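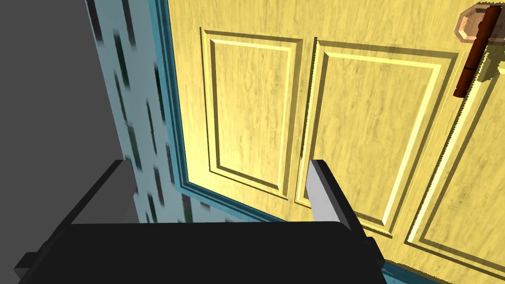

Opening doors from a wrist view

Hazel Whitfield maintains the planning stack at Seminton, where a team of six trains door-opening policies entirely in simulation before anything runs on hardware. We spoke on Thu 29 January, shortly after the group moved its controller to a new release of Farberg, the in-house task runner.

The first thing she wanted to discuss was the camera. "We mount it on the wrist, so the policy sees the fingers and the door at a steep angle for most of the approach," Whitfield said. "The handle tends to sit in a corner of the view. If the planner assumes it will be centered, the planner is wrong before it starts."

The earlier version took a single handle pose at the beginning of the episode and planned the whole reach from it. The current one re-estimates the pose at every control step and passes a confidence value along with it. When confidence drops, the arm slows down and the wrist rotates to bring the lever back into view. Lawal Ibrahim wrote that part. "It is a small state machine," he said. "There were proposals to learn it. I wanted something I could read in a log."

Surface appearance is randomized per episode: door color, grain, molding, trim, wallpaper. Ibrahim said paneled doors caused the most trouble. The raised molding gives long, clean, high-contrast edges, and the old detector would sometimes fit a lever to one of them. Adding 1000 paneled variants to the training set reduced the error but did not remove it. The remaining cases are handled by a geometric check — a candidate lever must stand off the door plane by a minimum distance, or it is discarded.

Contact is the other half of the problem. The gripper does not close fully on the lever. It hooks one finger over the bar and pushes down under impedance control, with stiffness reduced along the axis of the door swing. "A stiff grasp fights the hinge," Whitfield said. "You get a force spike, the safety limit trips, and the episode ends with the latch half turned."

Asked about tooling, she was less satisfied. A full regression run takes some 21 hours, and replays are stored without the planner's internal state. Ibrahim wants both in one file by March. Whitfield would settle for the replay viewer showing the confidence value next to the wrist image.

Pull doors are still on a separate branch.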